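The Vamow Reformulation

Vamow was sold in the Panyasiri region for 23 years under one recipe. The recipe was kept on a single sheet, and the sheet specified carbonated water, sugar, citric acid, ginger extract, caramel color, and an item listed as Flavor 2. The supplier of Flavor 2 was a plant in Plivham. In October the plant closed.

I was assigned to match it. The assignment came on a form with a box for the expected duration, and I wrote 13 weeks. The remaining stock of Flavor 2 was one drum, less what had dried around the cap.

The first step was to find out what Flavor 2 was. The chromatograph gave me a set of clean peaks: limonene, two aldehydes, a trace of clove oil. I blended these in the proportions shown and dosed them into base syrup at 300 parts per million. The result was a correct ginger soda. It did not taste like Vamow. I recorded the difference as "thin, finish short" and changed the clove.

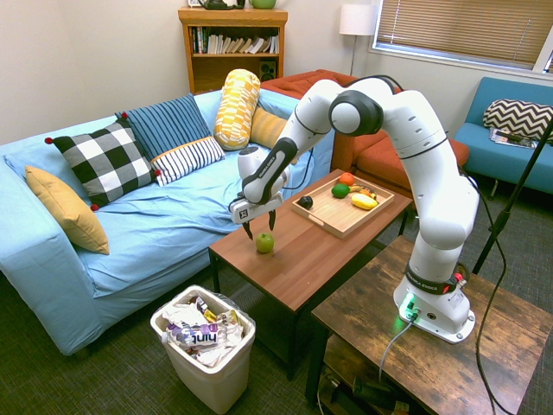
By the fourth week I had stopped changing the clove. The peaks matched within the error of the instrument, and the panel still picked out the sample every time. A triangle test uses three cups, two the same and one different. A person who is guessing will pick the odd cup one time in three. My panel was not guessing. One of them picked it by smell, before the cup reached her mouth, and then apologized to me.

I asked the company for the original files. They sent a box containing label proofs, a bottle drawing with the old neck finish, and a sales notebook from the first year. The notebook recorded cases delivered and cases returned. On one page, in pencil, someone had written "drum again" and underlined it.

I went back to the drum. It was steel with a baked lining, and the lining had failed along the bottom seam. I cut a piece from it and soaked it in alcohol overnight. In the morning the alcohol was faintly yellow. I put one drop in a cup of my blend, and I stood in the lab with the cup for some time.

It was Vamow. It was the bottle I used to buy at the bus station in Panyasiri with my own money, warm, because the cooler there was only for beer.
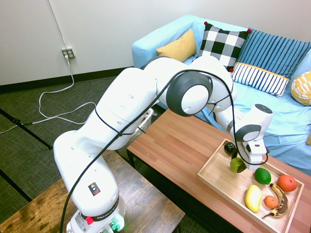 Written by the Flavor Bench
Contributing writer, Nokton

I ran the extract the same afternoon. It contained resin breakdown products, most of which had numbers and no common names. Two were on the list of substances that may not be added to a beverage. The amounts in a finished bottle would have been very small. The list did not give a lower limit.

The report form had a section called Cause of Mismatch and allowed four lines. I used three. I wrote that the reference material had been altered by its container, that the alteration could not be reproduced in an approved product, and that the current blend was the closest permitted match. I attached the chromatograms. I left out the bus station.

The new Vamow was approved and bottled with the old label. A line was added on the back, under the ingredients, in the smallest type the printer would hold. The letters started in the second week. Most of them said the company had taken something out to save money, and several offered to pay more if it was put back.

I kept the vial of yellow alcohol in the rack behind the pH standards. The label gave the date and my initials. At the end of the year the lab was audited, and unlisted samples had to be either entered in the log or poured off.

I opened the log to a new line and wrote "drum again." Then I capped the pen and went to find a cup.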